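Clinum wooden tea set: a long overdue review

I bought this for my niece's birthday back in September and have been meaning to write it up ever since, so apologies to the two people who asked me in the comments whether it was any good. Short answer, yes, mostly, and I'd buy it again (with one moan about the cutlery, which I'll get to).

We'd already been through a plastic set that cracked and a tin one that made the most horrendous racket on the kitchen floor, so I wanted something small and plain, with proper little pieces and no cartoon faces on anything. My friend Tomomi swears by the Areo one, but that comes in a great big case and we haven't the cupboard space. The Clinum was smaller, it was in stock, and I liked the colours. That was as scientific as it got.

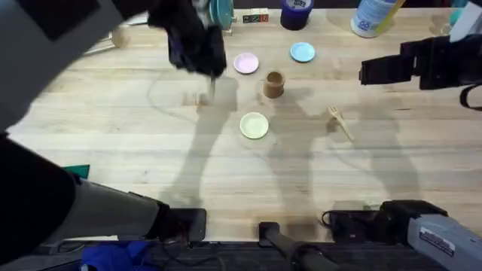
The colours really are lovely, by the way. They're soft, ice-creamy sorts of shades, and they look just as nice out on a bare table as they did on the website. I was half expecting something much brighter to turn up. Each plate being a different colour is handy too, as everybody picks one and then it's theirs for the afternoon and heaven help you if you serve the wrong person. My niece is always pink. I get whatever's left.

The plates are a good size for small hands and they sit flat, so you can load them up with raisins or bits of toast and they don't tip when someone leans on the table. They've been dropped more times than I could tell you and there isn't a chip on any of them. I wash ours by hand in warm soapy water and leave them on the side. I did once put the whole lot in the dishwasher by mistake and they came out fine, but I wouldn't make a habit of it.
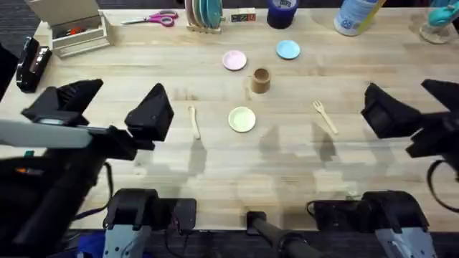

Pink and yellow-green plates out on the table.

Now, the cutlery. I do like the look of it, and it's nice to have a fork that feels like a fork, but it's light and it's small and it goes missing constantly! Ours has been found in a welly, down the back of the sofa and inside a sandwich. The leaflet suggests rubbing a drop of oil into the wood now and then. I did it once, felt very pleased with myself and haven't done it since, and it has gone a bit rough at the ends. A quick go with fine sandpaper sorted it.

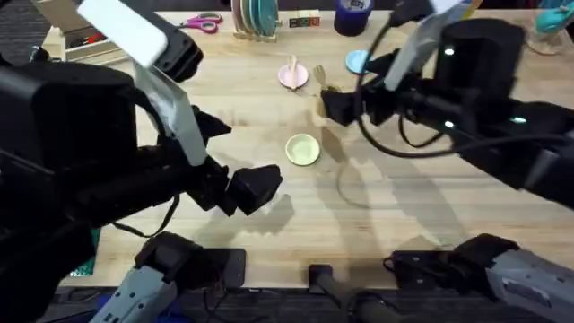 Storage was the other thing I wanted to mention. There's no box worth keeping, just a cardboard sleeve that fell to bits the first week, so you'll need to find your own answer. A biscuit tin works, and so does a drawstring bag if you don't mind rummaging. What I like best, though, is a wooden dish rack with the plates standing up side by side, as with the pink, teal and green ones at the back there, next to the blocks. You can see at a glance if one's wandered off, and putting them away becomes part of the game, which has saved me a fair bit of crawling about under the table.

Would I change anything? A spare fork would be nice, and a little bag to keep it all in. Otherwise no complaints from me, and my niece has already asked for the teapot to go with it.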